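Call for Participants: Clerkville Home Textiles Panel

The Lavoie Center in Clerkville invites adult residents to join a panel on printed fabrics and home decoration. Members complete one short survey a month for 5 months, beginning in February. Up to 500 places are available.

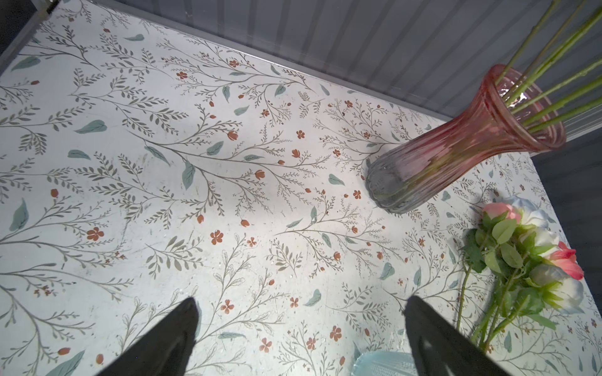 Botanical print with rust-orange flowers and teal leaves.

Applicants must be 18 or older and live in Clerkville. No design experience is required.

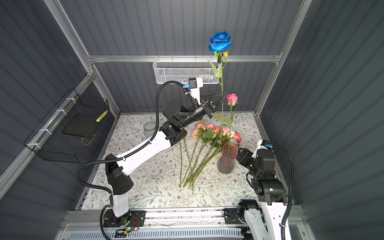 Blue rose on a long green stem.

Surveys may be completed online or on paper. Responses are stored without names. Members may withdraw at any time by writing to the panel office.

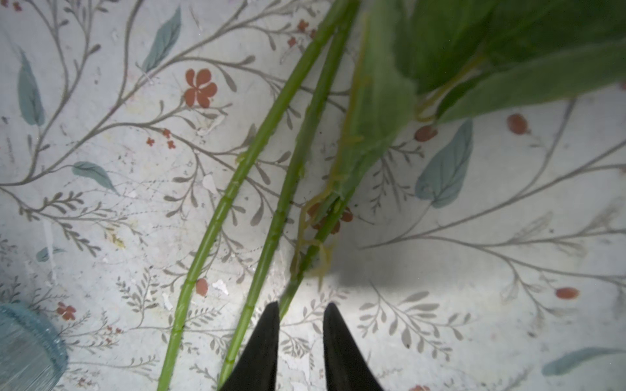 Green stems on a patterned surface.

Apply at the front desk of the Lavoie Center. Questions should be directed to Prasanna Jayawardena, Panel Coordinator.
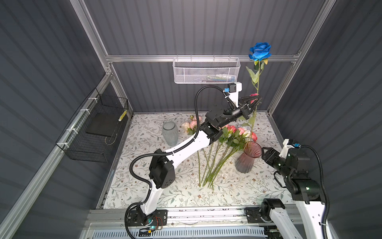
Kumudini Amarasinghe wrote after the previous panel that the paper surveys were easy to follow and that she would gladly serve again. Former members are eligible to reapply.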